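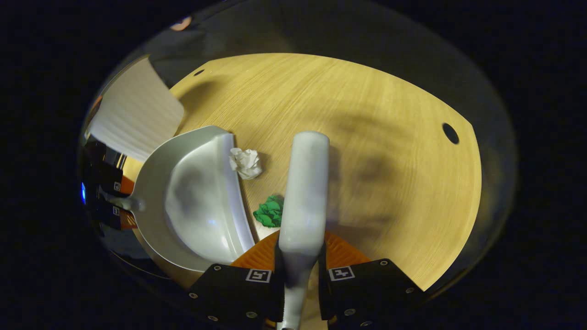

Comment régler la réponse en bout de course d'un mini-manipulateur de fourche sur un gerbeur Skovberg ?
On commence par relever la zone morte dans le menu de calibrage, puis on modifie la pente de la courbe de consigne, et seulement ensuite la rampe de décélération du distributeur proportionnel.

De : Hina Niazi
À : liste manutention-technique
Objet : Re: [manut-tech] Descente saccadée après remplacement de l'accoudoir
Date : jeudi 14 décembre 2023

Bonjour,

Je reprends le message de Jawad en y répondant point par point. J'ai gardé la citation entière parce que les archives de la liste coupent les fils au-delà d'un certain nombre de réponses.

> De : Jawad Kakakhel
> Bonjour à tous,
>
> Gerbeur à conducteur porté Skovberg, accoudoir d'origine remplacé par le
> modèle Nekura à deux mini-manipulateurs. Distributeur Kokkinos inchangé.
> Depuis le montage, la levée est correcte mais la descente à vide se fait
> par à-coups sur les derniers centimètres. En charge, le défaut est
> nettement moins marqué.
>
> L'afficheur donne le code 3122 de façon intermittente, sans mise en
> sécurité. J'ai refait le calibrage trois fois, même résultat.
> J'ai aussi purgé le vérin, remplacé la cartouche du filtre de retour et
> contrôlé la tension batterie au repos.
>
> Questions :
> 1. Le code 3122 désigne-t-il le manipulateur ou le distributeur ?
> 2. Faut-il recharger le jeu de paramètres complet après changement
> d'accoudoir ?
> 3. Quelqu'un a-t-il la valeur d'usine du courant d'amorçage ?
> 4. Le faisceau Astix convient-il en remplacement du faisceau d'origine ?
>
> Merci d'avance,
> Jawad Kakakhel

1. Code 3122

Sur cette génération de calculateur, il signale un écart entre les deux pistes du capteur de position du manipulateur. Le distributeur n'est pas en cause à ce stade. Les deux pistes sont inversées l'une par rapport à l'autre : leur somme doit rester constante sur toute la course. Tant que l'écart est bref, le calculateur enregistre le défaut et conserve la dernière consigne valide. S'il persiste, la fonction hydraulique concernée est coupée.

Conserver la dernière consigne valide, répété plusieurs fois de suite en fin de mouvement, donne exactement la descente que vous décrivez. Je chercherais donc de ce côté avant de toucher à l'hydraulique. La purge n'y changera rien.

Pour vérifier : menu service, page des entrées analogiques, afficher les deux pistes en même temps et déplacer le levier très lentement du neutre jusqu'à la butée de descente. Refaire la manœuvre en appuyant légèrement sur le levier de côté. Sur deux accoudoirs que j'ai eus en atelier, l'écart n'apparaissait qu'avec cet effort latéral.

2. Jeu de paramètres

Oui, mais pas le jeu complet. Un rechargement total remet aussi à zéro les hauteurs de présélection et la limitation de vitesse en fonction de la hauteur de mât, qu'il faut ensuite reprendre une par une. Il suffit de charger le bloc « organes de commande », puis de couper le contact, d'attendre l'extinction de l'afficheur et de relancer le calibrage. Si le contact n'est pas coupé entre les deux, l'ancien point neutre reste en mémoire et le calibrage se termine sans message d'erreur. C'est peut-être ce qui s'est passé lors de vos trois essais ; vous ne précisez pas l'ordre suivi.

Pendant le calibrage, main hors de l'accoudoir pour la prise du neutre. Le poids de l'avant-bras suffit à décaler le zéro sur le modèle Nekura, dont la platine est plus souple que celle d'origine.

3. Courant d'amorçage

La fiche de mon distributeur Kokkinos indique 125 mA pour la section de descente. La valeur est propre à chaque bobine et figure normalement sur l'étiquette du bloc, côté électrovanne. Si l'étiquette est illisible, on la retrouve par l'essai : augmenter la consigne par petits pas, mât à mi-hauteur, fourches à vide, et noter la valeur au premier mouvement. Faire la mesure à huile chaude.

Une valeur trop haute donne un départ brusque, une valeur trop basse un retard au démarrage. Ni l'une ni l'autre n'explique des à-coups limités à la fin de course, sauf si la rampe de décélération a été raccourcie. Chez moi elle est réglée à 2000 ms sur la descente, avec une pente à 100 %.

4. Faisceau Astix

Les connecteurs sont mécaniquement identiques, le brochage ne l'est pas. Les masses des deux pistes sont réunies sur un seul fil dans le faisceau Astix, alors que le calculateur attend deux retours séparés. Le chariot fonctionne, mais la moindre résistance de contact sur ce fil se reporte sur les deux mesures à la fois et on retrouve un écart de pistes. Si ce faisceau est déjà monté, je le déposerais avant toute autre recherche.

Contrôler aussi le passage du câble sous l'articulation de l'accoudoir. En position basse il se trouve pincé si le collier arrière a été remonté à l'envers, languette vers l'extérieur.

Pouvez-vous envoyer à la liste :
- les valeurs des deux pistes au neutre et aux deux butées ;
- la version logicielle du calculateur ;
- la référence gravée sous la platine Nekura (le montage des ressorts a changé en avril, les deux variantes n'ont pas la même course utile).

Tant que le code revient, je laisserais le chariot hors exploitation, mât baissé, prise batterie débranchée. La fonction de descente reste commandée sur une consigne qui n'est plus mesurée, même brièvement.

Cordialement,
Hina Niazi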